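Bustia build: frequently asked questions

Last tidied in January. If your question isn't answered, ask in the workshop or email Marianna, who will add it, possibly with your spelling.

What is Bustia?

Bustia is a pair of hand-held grippers and, eventually, a robot arm that does what the grippers did. We build it at the Skodunbridge shared workshop, in the hours when the laser cutter people have gone home. The aim is a machine that tidies. We are aware of the irony, and so is anyone who has seen our cables.

How does it learn anything?

You pick up a gripper in each hand and do the chore yourself, slowly, while a camera on your head watches. The black-and-white cubes on the back of the grippers are fiducial markers, so the software can work out where each hand was and which way it pointed. Do that enough times and you have something to train on. Do it a few times and you have a sore neck.

Which task are you on now?

Cloth on the coat rack. It sounds like nothing. Cloth changes shape whenever you look at it, the rack is all thin curved bits, and the pole is black, as is half of everything else we own. We keep the dark navy cloth for this one, so please don't take it to wipe down the bench.

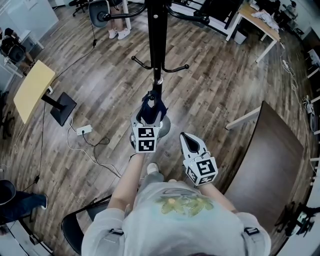 What does it cost to build a pair?

Our second pair came to $470 in parts, so $235 a gripper. The first pair cost more and we have agreed not to add it up. Most of the money goes on fasteners, bearings and the finger pads. Printing is at the workshop's usual filament rate.

Why are there two people's names on the finger design?

Nuwan drew the fingers and Poul redrew them. The current version, Grultlow 2, has tapered tips that can get behind a fold of fabric. Grultlow 1 had blunt ones and could get behind a shoebox. The old files are still in the shared folder if you have a lot of shoeboxes.

Can I use just one gripper?

You can, and for stacking cups it's fine. With the rack, get used to carrying both. The spare hand should stay open and somewhere sensible, with its cube facing up. If you tuck it behind your back the tracker loses it and the recording is no good to us.

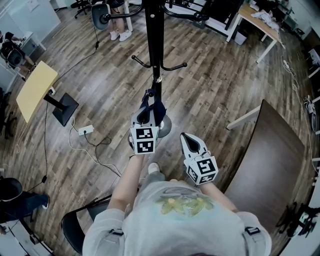 Left gripper closed on the pole, right gripper open, both cubes showing.

Do the marker cubes really need to be that big?

Yes. Sofia tried them smaller and the tracking wandered all over the place. Print them matte, at the colour settings in the notes. Glossy paper catches the ceiling lights and the software starts seeing squares where there aren't any.

How long is a session?

Thirty minutes, then swap. You'll feel good for another thirty. You won't be, and we have the recordings to prove it.

Do I have to clear the floor first?

Clear enough to move around the rack without stepping on a power cord. People and chairs can stay where they are. Navaratnam, our training script, copes quite well with a busy room, and so it should, having never known any other kind.

My gripper squeaks. Is that normal?

It's common, which I realise is a different answer. Take the pivot screw out, clean it and put a dab of dry lube on it. Don't use the spray can from the bike corner. Jeanie did, and the trigger picked up sawdust until it stopped moving altogether.

Can the robot hang up my coat yet?

It can hold one end of a tea towel with real conviction. Coats are on the list, after scarves.

Can I have the files?

The gripper parts and the cube templates are free to anyone in the workshop. The recordings stay with us, as there are members in the background who agreed to appear in ours and haven't been asked about yours. For anything else, catch Poul near the printers after 7 pm and bring your own hex keys.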